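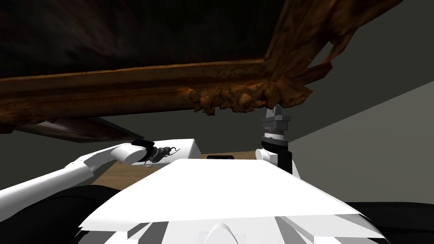
Frame Rail Profiles: Frequently Asked Questions

What does the number after the profile name mean?
It is the rail width in tenths of a millimeter. Sornurmont 400 is 40 mm wide at the back. Sornurmont 900 is 90 mm.

Does the width include the rabbet?
Yes. The rabbet is 6 mm on all profiles, so sight width is always 6 mm less than the listed width.

How do I measure for a stretched canvas?
Measure each side at the back, at both ends and in the middle. Use the largest value and add 3 mm in each direction. Do not measure across the painted face. Folded corners add thickness there that a front measurement misses.

Which profiles are available in long lengths?
Polness and Sornurmont are stocked up to 3 m. Wasell is cut to order. Minimum order for Wasell is 200 m.

Can cast corner ornaments be fitted to any profile?
No. They need a flat shoulder at least 22 mm wide. Polness 400 and below do not have one.

Why has a gap opened at the miter?
Wood moves across the grain with humidity. A gap at the inside of the joint usually means the rail has swelled; a gap at the outside means it has shrunk. Gaps under 0.5 mm often close by spring. Do not fill them in January.

What can I clean the finish with?
A soft dry brush. Water dissolves the size under water-gilded areas. Oil-gilded rails tolerate a barely damp cotton swab, but test on the bottom edge first.

Is the Olteanu range still made?
No. Nearly 1,000 m remain in stock, in two finishes. Cutting drawings were redrawn by Iestyn Prydderch and can be sent on request.

Who handles repair questions?
Apostolos Mavromatis, at the workshop address. Include the profile name, the rail width and a tracing of the damaged section at full size.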